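Kuvetti Hand Grippers – Set-Up and Use Guide
Section 4: Loading a Small Refrigerator

Putting food in a fridge is a chore most eight-year-olds have mastered. Machines have not. Until they do, a person wears the straps, holds the grippers and shows them how, which is the job you are setting up for now. 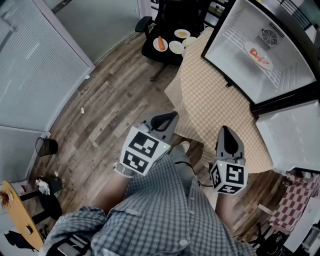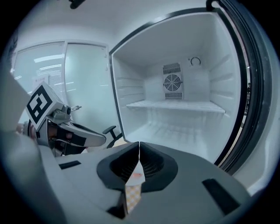 Before you start

1. Charge both grippers. Below 40 percent, the fingers close slowly and the data is no use to Prultstead or anyone else.
2. Place the plates within one step of the fridge. A chair seat will do. It must not roll.
3. Open the door fully and leave it open. Door opening is a separate task (Section 6), and a sorer subject.

Recording a run

4. Hold both grippers in view of each other for two seconds, markers uncovered.
5. Pick up one item. Close the fingers until it stops sliding, then stop. Plates tilt and packets crumple.
6. Move it into the compartment at half your normal speed. You will feel silly by the third run. This passes by the fiftieth.
7. Release, back straight out, and return to the start position.
8. Repeat until you have 50 clean runs.

Note: Drops count. Do not delete them. Mark them as drops and carry on – the machine needs to know what one looks like, and will be supplying its own soon enough.

Caution: Keep the fingers clear of the fan grille and the door gasket. Neither is covered by the Van Wyk service plan.

How many runs is enough?

Our current model trained on 2,000 runs. It can shelve a plate it has met before, in a fridge it has met before. A strange fridge still stumps it. The next release is planned for March. Please do not dismiss your kitchen staff on the strength of it.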